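The Long Patience of Teaching a Robot to Tidy Cables

At Kaltix, a day of work is measured in episodes, and most of them are very boring

I came to Brilldale expecting noise. The town had two large factories when my guidebook was printed, and the industrial park behind the train station still looks like a place where metal is cut. But the Kaltix hall is quiet. People speak there in low voices, as in a library, and the loudest thing during my first morning was the coffee grinder.

The company is small and it does not build robots. It buys arms from others and collects what it calls demonstrations, that is, recordings of a task done correctly by a person who is guiding the arms. A learning system is later trained on these recordings. The customers are laboratories and a few manufacturers who want a machine that can handle soft, annoying things. Everybody in this field can pick up a cube. A cable is another matter.

"A cube has six sides and it stays where you put it," said the floor lead, a tall man with the surname Jireš, who moved here from a packaging plant in March. "A cable has its own opinion."

The task I was allowed to watch has the name Pendine. All tasks here are named after beaches, for a reason that was explained to me twice and that I did not understand either time. In Pendine, charging cables lie on a wooden table and must go into a basket. The operator guides two arms, one for each hand. When the last cable is in, the operator stops the recording, gives it a mark, and spreads the cables out again for the next one. 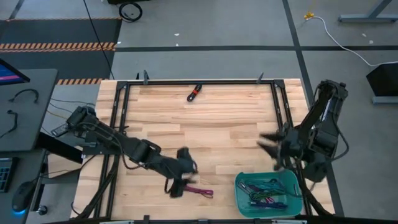
It sounds simple, and for the first ten minutes it looks simple too. Then you begin to see how many decisions are inside it. Should the arm take the cable by the plug or by the middle? If the middle, will the ends drag along and pull another cable with them? Is it better to clear the near side first, so that the arm does not pass over cables it may touch by accident? An experienced operator does all this without words. The difficulty is that the system has no words either. It has only what the operator did, repeated many times, with small differences.

The differences are the true product. On the wall by the door hangs a printed sheet with the rules for Pendine, and most of the rules are about variety. Change the starting positions. Change which cable is picked first. Use the left arm when the right arm would be more comfortable, but not so often that it becomes silly. Never practice the same layout twice in a row. When I visited on 3rd June, the team had 859 accepted episodes, and the customer was waiting for more.

Accepted is an important word here. Another 127 episodes had been refused by the reviewers. I asked to see why, and I was shown a long list with short comments. "Dropped, picked again, ok but slow." "Hesitation over basket." "Cable pushed, not lifted." Some of these seemed to me quite good, even human. A cable falls, the arm goes back, takes it again, and the work continues. Would we not want a robot to learn this also?

Jireš agreed that we would. There is a disagreement in the team about it, and it has been going on since the winter. One side wants only clean episodes, because a system that sees many mistakes may learn to make them. The other side says that a system which never saw a mistake has no idea what to do after its first one. For now they keep the refused episodes in a separate folder and do not delete anything. A part of them, marked "recovery," may be sold later as its own set.

The arms themselves interested me less than I had expected. They are black, with many joints, and they are bolted to a frame of metal rails. What surprised me was how much the operators talk about the grippers, in the way that cooks talk about knives. Two fingers, opening and closing, and no feeling in them that the person can receive. You must learn to see that you are holding something. New people squeeze too early, a little above the table, and come up with nothing. After some days they stop doing this, but they cannot tell you what they changed.

I tried it myself. I was given a place, a short instruction and one cable, a pink one. My first attempt closed on air. My second caught the cable very near the plug, and when I lifted it, the other end swung out and slid off the table. I felt my face become hot, although no one was watching except Jireš, and he was polite. After 10 attempts I had put the cable in the basket three times. None of my episodes was kept, and I think this was correct.

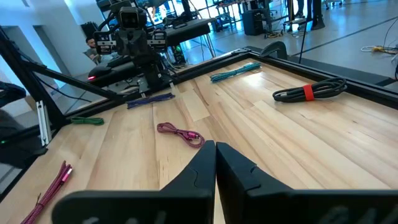

Rochelle Greenberg
Contributing writer, Machines and Work

What I noticed, during my attempts, is that the pictures from the wrist help more than the ones from the top. From above you see the plan. From the wrist you see the fingers, and just past them the piece of cable you are about to take, very large and suddenly full of detail. The weave of the braid, the small metal end. The operators look at one or the other according to taste. The learning system receives both views and must find out by itself which one is useful at which moment.

The customers ask often for higher speed, I was told. Kaltix is careful with this. A shift has fixed breaks, and an operator does not record more than 100 episodes in one day, also when the day goes well. After that number the movements become flat. They are still correct, but each is a copy of the one before it, and the reviewers can recognize it from the first seconds. One of them compared it to handwriting at the end of a long exam.

Pay is by the hour and not by the episode. This was changed in the first year of the company, after a period when the cables were laid out suspiciously close to the basket.

The next task on the schedule uses the same table and the same two arms, but the cables must be coiled and closed with a strap before they are put away. The sheet with the rules is already three pages long. Jireš has tried it and his best time for a single cable is a little under four minutes. With his own hands, he told me, he needs eight seconds, and he showed me this with the charger of his phone.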